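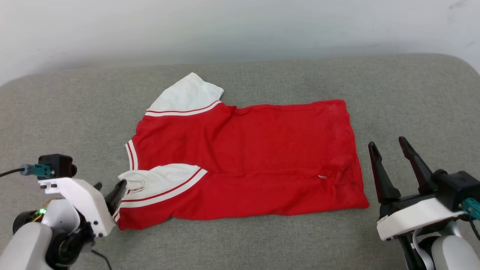 The Fenus two-arm folding station was placed in the garment room of the Skastbridge linen service in February and remained there through the end of the trial. This review covers its use by the day shift, the changes it brought to their duties, and its suitability for similar workrooms. Staff present one item at a time, spread flat between the two grippers, as with the red shirt with white sleeves. The padded gray surface was kept for the whole trial, and operators found it easier on the wrists than the steel table used with the older Dundus folder.

**Effect on duties**

Before the trial, each member of the day shift folded by hand for most of the morning. With the station in service, one person feeds garments and a second inspects and stacks. Employees reported less shoulder fatigue. They also reported that feeding is monotonous, and management has agreed to rotate the position every 2 hours. No positions were removed, although one vacancy was left open until the review was finished, a decision that should have been announced sooner.
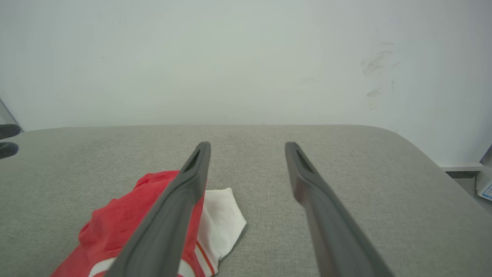 Training took five sessions, one more than the supplier recommends. Most of the additional time was spent on when to step in and when to leave the arms alone. Operators are taught to watch the fingertips and the cloth together. A red and white garment bunched to one side, with bare gray fabric under the gap between the fingers, is the sort of case discussed in the second session. The written procedure requires the operator to pause both arms before reaching in. The pause control is well placed for a standing adult and poorly placed for a seated one.

**Output and upkeep**

The station handled 3173 garments during the trial. Heavy knitwear was excluded after the first 500, at the request of the inspection staff. The Pai scheduling software records stoppages by cause,
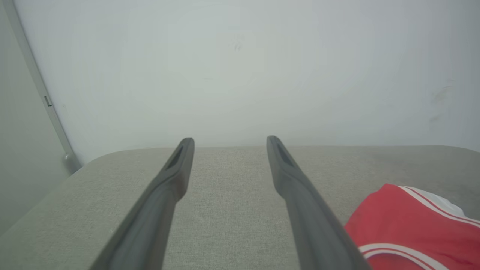
but its categories are too broad to be of much use, and shift leads kept a paper log alongside it. Cleaning is simple and is done at the close of each shift.

**Assessment**

The station is recommended for workrooms that handle mainly light garments and can assign two people to it. A lower mounting point for the pause control should be requested at the time of order.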